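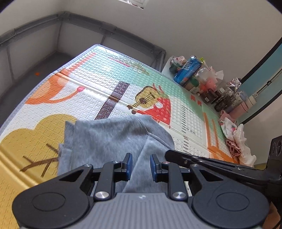
Emergency Home Repair and Family Support, Skodton district
Progress report to the Solheim Fund
Prepared by Jinfeng Jiang, field coordinator
17/11/2024

Dear friends,

Thank you for your patience with this one. I had hoped to have it with you earlier in the month, but the road to Jurton was closed again for several days and I didn't want to send you numbers from there that I hadn't checked myself. I've now been up and back, and I can tell you where we stand.

Repairs before winter

When we last wrote, the lists for Skodton and Jurton were still being argued over, and I mean that kindly, as everyone on them had a good case. The final list has 276 households whose homes were damaged in the shelling and who have decided to stay. Every one of them has now had a visit from our assessors, and the window and roofing kits for Skodton have all been handed out. Jurton is behind. We still have 50 homes there waiting for roof sheeting, most of them on the two streets nearest the river, and those families are living in one or two rooms with plastic over the rest. The sheeting is paid for and sitting in the warehouse in Evelmont, so it's a matter of trucks and permission to use the road.

I should mention that the glass we ordered in the first round was cut too thin for the older frames in Skodton. The supplier took it back without any fuss, which was a relief, but it cost us time we would rather have spent fitting it. The second delivery was fine.

Stoves and fuel

We set aside money for stoves in case the gas line wasn't fixed, and it hasn't been. Firewood has gone up in price since the summer and we're buying in smaller lots than planned. I'd like to talk with you about moving a little from the transport line to cover this. The figures are in the budget sheet that Solheim already has, on the second tab.

Families who moved to Evelmont

A good many people from Jurton are staying with relatives in Evelmont, and we've kept up the weekly advice hours there for lost papers, pensions and compensation claims. The claims are slow going. People are asked for proof of ownership that was in the house when it was hit, and the district office accepts neighbors' statements one week and turns them down the next. Our lawyer has put together 13 files as a group and submitted them in one go, hoping for a single ruling we can point to afterward. We expect to hear in January.

The winter clothing exchange has been very well used, and I want to thank your staff for the boxes of children's coats, which went in an afternoon.

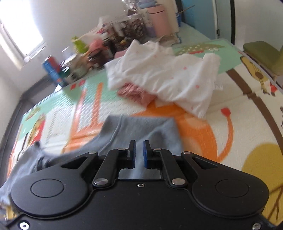
What we need from you

First, a yes or no on the stove money, if you can manage it before the end of the month. Second, a letter on Solheim paper confirming that the sheeting is humanitarian goods; the checkpoint has started asking for one. Third, we have 5 local builders on short contracts that run out at the end of the year, and I'd dearly like to keep them through the thaw.

I'll send the Jurton handover sheets as soon as the trucks have gone up.

With warm regards,
Jinfeng Jiang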